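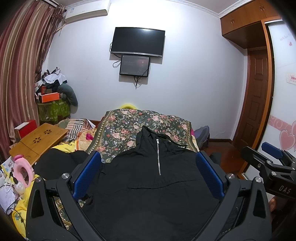
Folding advice for hooded tops is mostly written for hooded tops that behave, and the Lirnanis notes exist because mine don't. I started them after a Sunday spent testing the "30 second fold" on everything in the closet. A hood never lies as flat as the diagram says. Laid out front up on a flowered bedspread, the black pullover still has its hood and collar bunched at the top, the drawstring loops off to one side, and the wide pocket seam puckers a little across the chest. Any method that begins "first, smooth the garment completely flat" has skipped the hard part.

## What is in this folder

Two pictures, a plain text file of folding notes (folds.txt), and a short table of garments (garments.csv). The table has 40 rows, one per garment, with four columns: type, closure, hood (yes/no), and which fold it ended up with. There were 70 rows until I took out the baby clothes, which fold any way you like and prove nothing.

## Words used

- short zip: a zipper that stops on the chest. Treated as a pullover, whatever the store called it.
- full zip: opens all the way down. Close it before folding.
- pouch: one wide front pocket. Check it for tissues.
- square fold: sleeves in, bottom up, hood last.
- roll: from the hem toward the neck, hood tucked over the end.

## The steps as I use them

1. Lay the garment front up on a bed. The floor works but I don't like it.
2. Pull the hood away from the body and press it with your palm.
3. Lay both drawstrings inside the hood.
4. Bring each sleeve straight across.
5. Fold the sides in to meet, then the bottom up to the chest.
6. Fold the hood down over the whole thing. 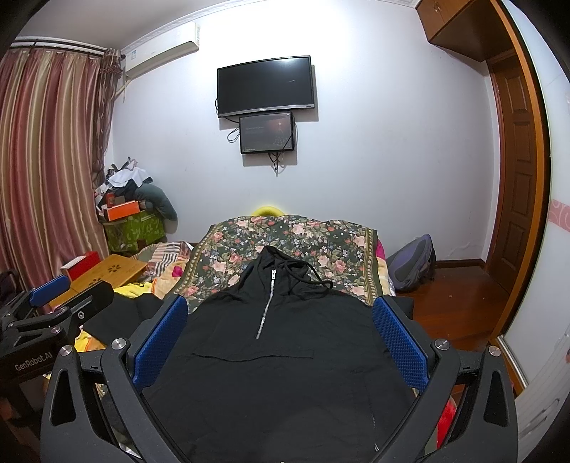
Step 5 is where I part ways with the Hebden method, which folds the bottom up past the neck. On a thin T-shirt, fine. On a sweatshirt with a pouch you get a lump in the middle and the stack leans. Margit Fagerlund wrote to say hers doesn't lean, and I believe her, but she keeps three on a shelf and I keep nine in a drawer.

## Claims I don't repeat

The Jonus leaflet promises that rolling "saves up to half your drawer." I rolled and squared the same drawer and could not fit one more sweatshirt either way. Zotbridge sells a plastic folding board and says it lasts 300 folds. I have no opinion on that - mine went back to the store in August, too narrow for an adult hood.

## Known gaps

Fleece is missing. So is anything with a lined hood. The fold column has two blanks where I changed my mind and forgot to write down the new answer.

Use the notes for whatever you want. Corrections are welcome if you have tried the fold on a real sweatshirt first.

Print this page | E-mail this page

This site uses cookies to remember your settings. Accept | Decline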